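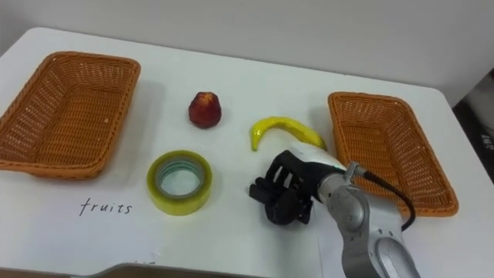
Combien coûte un robot qui range ?

Un robot qui trie des objets sur une table, ça ne s'achète pas comme un jouet. Il faut d'abord faire une liste, comparer les prix, puis vérifier qu'on a assez d'argent. Les adultes appellent cela « faire un budget ». Un budget, c'est un plan qui dit combien on peut dépenser et pour quoi.

Première question : quel travail ?

Avant de regarder les prix, on écrit ce que le robot devra faire. Prenons un travail simple : mettre les fruits dans un panier et les fournitures de bureau dans un autre. Une banane est courbe et un rouleau de ruban adhésif a un trou au milieu. Ces objets n'ont pas la même forme, et la main du robot doit pouvoir les tenir tous.

Certaines pinces ont seulement deux doigts. Elles sont solides et faciles à régler. Une main à plusieurs doigts peut saisir les objets de plus de façons différentes, mais elle coûte plus cher et demande plus d'entretien.

Deuxième question : acheter ou louer ?

Imagine que ta classe veuille essayer un robot. La société Durmont loue un bras avec sa main pour 776 euros par mois. Chez Caltgate, le même genre de matériel se loue 1045 euros par mois, mais l'installation est comprise. Chez Durmont, il faut la payer à part.

Louer est intéressant pour un essai court. Si l'on veut garder le robot plusieurs années, on demande aussi le prix d'achat. Une feuille avec le prix, ce qui est compris et ce qui manque s'appelle un devis. On en demande au moins deux.

Troisième question : que faut-il autour ?

Le robot n'est qu'une partie de la dépense. Il faut aussi une table stable, des câbles, une prise électrique au bon endroit et de quoi ranger les objets triés.

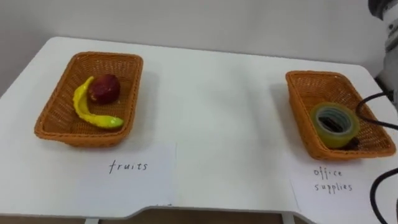
Les petites choses se comptent aussi. Deux paniers en osier achetés chez Curton coûtent 58 euros. Les étiquettes ne coûtent presque rien : une feuille blanche, un stylo noir, et chacun sait ce qui va dans quel panier. On met quand même le papier et le ruban adhésif sur la liste, car les petites dépenses oubliées finissent par faire une somme.

Il faut enfin prévoir la place. Le bras doit pouvoir bouger sans cogner un mur ou une chaise. Chez Mohammadi, qui vend des tables pour les ateliers, on conseille de laisser 60 centimètres libres de chaque côté. Mesure la pièce avant de commander.

Faisons le calcul

Un mois de location chez Durmont : 776 euros.
Deux paniers : 58 euros.
Total : 834 euros.

Il reste à ajouter l'installation et la table, si l'école n'en a pas déjà une. C'est seulement avec tous les prix qu'on pourra comparer avec l'offre de Caltgate.

Les mots à retenir

Budget : le plan des dépenses.
Devis : la feuille qui annonce un prix avant l'achat.
Location : payer pour utiliser un objet pendant un certain temps.
Entretien : les vérifications et les réparations qui gardent une machine en bon état.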